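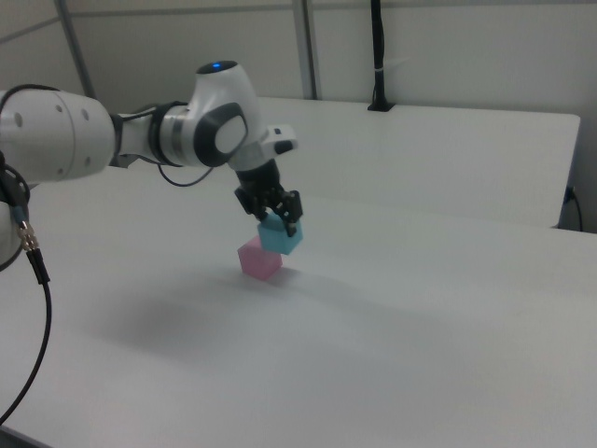
Two Cubes, One Table: Small Words for Place
Speaker notes, Hülya Karaca
Teachers' afternoon at the Musari reading room, September

Start at 3 sharp. Wait until the people at the back have a chair. Say good afternoon, say my name slowly.

Opening
I teach evening classes for adults who are new in the language. For many years I brought a full bag to the lesson on place words: cups, keys, a toy bus, a spoon. My students learned the word "spoon" very well. They did not learn "above".

(Pause here. Usually somebody smiles.)

So I want to speak today about using very little. Two cubes, two colors, one white table.

Why cubes
A cube has no front and no back. If I say "the pen is in front of the bus", half of the class thinks of the front of the bus, and the other half thinks of the side which is closer to them. Both are right, and we lose ten minutes. With a cube there is only the speaker who looks at it.

Same size is also important. When one is bigger, students want to talk about big and small. This is a good lesson, but it is for another evening.

Why pale colors on white
I used strong red and green before. One man in my group could not tell them apart and was too polite to say it. Now I take pink and light blue. Ask in the first minute if everybody sees two colors. On a white table the soft shadow helps too, you can see that a cube has a place and sits in it.

The pair "on" and "above"
Most difficult of all. Do it with the hands, without the slide. Hold the blue cube over the pink one and ask: on or above? Go down slowly. Ask again. Let them shout. The word changes at the moment when the cubes touch, and I leave my hand very still just before this moment. Do not hurry it.

If someone asks about "over": say it is possible, and come back to it in the questions.

Next slide: "next to", "near", "beside"
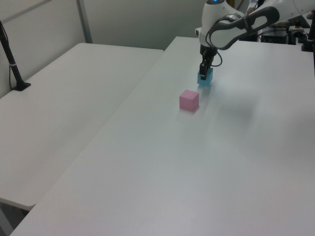

Pink cube on the white table and light blue cube beside it, with a small space between them.

Ask the room for sentences. Write down everything, also the strange ones. From my own class I had "the pink is a neighbor of the blue", and I still like it more than the one in the book.

Then the question about the gap. There is room for one more cube between them. Is it still "next to"? My students say yes. With a longer space they begin to say "near", and they never agree where. Don't correct this. I think native speakers don't agree either.

Left and right: say from whose side. I say "from your chair" each time, it is boring but it works.

Pair work, if there is time
Two people, 2 cubes, a book standing up between them. One builds and speaks, the other builds and listens. Take the book away and compare. No pointing. Gunawardena's group did this in spring and asked to do it again with three cubes - I would wait with the third one.

Handout
820 words, both sides of one sheet. The sentence list is on the back. Leave the extra copies by the door.

Questions
Repeat every question loudly before the answer. Finish with "over" if it did not come up.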